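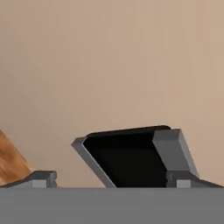
Figure 1. Plain beige wall, a little lighter toward the upper right.

Why Is My Apartment Beige? A Small Study of Rental Wall Colors in Tesisville

Kaiwen Zeng
Project partner: Yanling Cai
Handed in October 30, 2021

How I got into this

I have lived in rentals my whole life and I could not tell you the wall color of most of them. My mom says our first place in Tesisville was "sort of a sand." The second was "sort of a cream." When I moved into student housing I got a room in a color the lease calls Neutral 2, and I spent a whole winter looking at it while I was supposed to be studying statistics. At some point in February I started wondering who picks it. Somebody has to! So when we were told to find a question about ordinary life and go ask people about it, I already had mine.

Yanling had a different idea at first (bus shelters) but she came around once I showed her the old rental ads. She did most of the interviews and I did most of the reading, and we both did the sorting, which took forever.

What we did

Neltora, the local rentals board, keeps its old ads online, and there are about 2800 of them from our side of town. Most never say a word about paint. We searched for color names and for words like "fresh," "neutral" and "repainted," threw out the ads that were only talking about the outside of the house, and ended up with 395 that said something about the inside walls. Those are the ones we read properly.

We also talked to two people who deal with this for a living. One manages buildings for Judwood, which owns a lot of the apartments near campus. The other mixes paint at Naseri, the hardware store by the old rail yard. Both were really generous with their time, and the man at Naseri let us watch the tinting machine, which I could have watched all afternoon.

What the ads say

The word that comes up again and again is "neutral." It is used like "clean" or "quiet," as if everyone agrees on what it means. After that come the food words: cream, oatmeal, biscuit, almond, latte. Yanling made a list of them and it reads like a breakfast menu. Then there are the landscape words, sand and dune and stone. Plain old "beige" hardly shows up. I think people who write ads know that beige sounds boring, so the same wall gets called something you would like to eat.

Gray starts turning up in the later ads and it nearly always comes with the word "modern." We had guessed gray would push beige out completely, and it didn't. What we see more often is an ad with both, warm walls and cabinets with gray on the counters or the appliances. I had never noticed how common that mix is, and now I see it in every kitchen I walk into - my aunt's, my dentist's break room, everywhere.

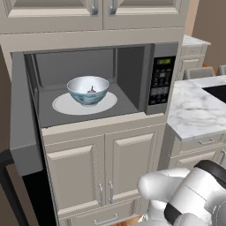

Figure 2. Warm and cool together: gray microwave in a tall cream cabinet. The bowl is the only blue around it.

Kitchens deserve their own paragraph because the ads treat them so differently. A bedroom wall gets one word if it gets any. A kitchen gets a whole sentence, usually with the cabinet color first and the walls as an afterthought. Cream cabinets are "warm" or "classic." White ones are "bright." Strong color in a kitchen is almost never mentioned, and when it is, the ad sounds nervous ("can be repainted on request"). One ad bragged about a yellow pantry and I would have rented that place on the spot.

What the people say

The manager at Judwood told us the choice is mostly about touch-ups. If every unit is the same color, the crew can carry one can between buildings and fix a scuff without repainting the whole wall. She said they did let tenants choose an accent wall for a while and the trouble came at move-out, when dark paint needed coat after coat to cover. I asked if she liked the color they use. She thought about it for a long time and said it was fine. Her own living room is green.

At Naseri we heard a different side. The man there said landlords bring in the same formula year after year, sometimes on a card so old the ink has faded, and that tenants come in a week later trying to match it so they can cover nail holes before an inspection. He can't always get it right, since a wall that has had years of sun doesn't look like the card anymore. He also said something I keep thinking about, that people buying paint for a place they own take longer to decide and then go darker than they planned. Renters who are allowed to paint go lighter. We didn't have a way to check that and I would love it if somebody did.

Light matters more than I expected

We painted the same beige sample on two boards and put one in Yanling's room, which faces north, and one in mine, which gets the afternoon sun. I was ready to swear they came from different cans. Hers went a bit pink and mine went toward butter. Even on a single wall the tone drifts from one side to the other, and you stop seeing it after a day or so. So when a tenant says "my walls are kind of peach," and the lease says sand, they may both be right.

What went wrong

Our ads come from one board in one part of town, so please don't take this as a study of rentals in general. Ads are also written to sell. A landlord with an ugly brown hallway is not going to mention it, and we have no idea how many of those are hiding in the ads we had to leave out. We also sorted color names by feel, and we argued over "mushroom" (I said gray, she said beige, and it went in with the beiges because she was the one typing).

If we did it again I'd want to talk to tenants first. We left that until the end and ran out of time, and the couple of chats we did have in my hallway were the most fun part. My neighbor has taped fabric over one whole wall, top to bottom, and plans to take it with her when she moves.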